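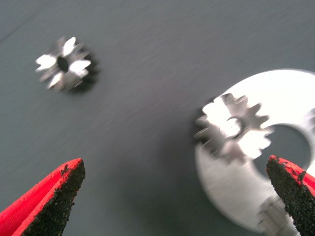
Returning Small Parts to the Emcombe Tool and Parts Store

Members of the Emcombe workshop may borrow loose components from the parts store for use in their own projects. The steps set out on this page apply to all returns of gears, washers, spacers, bearings and similar items. Borrowed tools are covered separately in the Cillon Room guidance.

Before you start

You will need the loan slip issued with the parts, a clean cloth, a shallow tray and a resealable bag for each type of part. Trays and bags are kept on the shelf beside the returns desk. Please do not use bags from the Arroyo stock, as these carry printed codes which will confuse the shelf records.

Step 1. Clean the parts

Wipe each part with a dry cloth. If grease remains, use the cleaning fluid provided and allow the part to dry fully on the tray. Plastic parts must be washed in warm soapy water only. Scrub gear teeth with the soft brush, working along the tooth and not across it.

Step 2. Check for wear

Place gears flat under the bench lamp and look for chipped, bent or rounded teeth. Rings and spacers should lie level without rocking. Any part that fails this check goes in the red tub with its slip, and will be examined by Aurelio Jaramillo before it is replaced or scrapped. Members are not charged for ordinary wear.

Step 3. Sort and bag

Sort by type first, then by size. Metal and plastic parts must be bagged separately, even where they were issued together. No bag should weigh more than 400 grams. Write the loan number on the paper label and place it inside the bag, facing outwards.

Step 4. Complete the slip

Enter the quantity returned against each line and sign at the foot. Where parts have been lost, write "short" in the last column and give the number missing. Up to four missing items may be accepted without further action. Larger losses should be reported to Olga Quintana at the Gollach office.

Step 5. Hand in

Bags and slips are accepted at the returns desk until 6 pm. After that time, use the locked drop box by the side entrance. Entries are normally cleared from your record within two working days.

Extended loans

Loans may be renewed once, provided that the parts have not been requested by another member. Renewals for the October stock check are not available, and all parts must be back in the store before it begins.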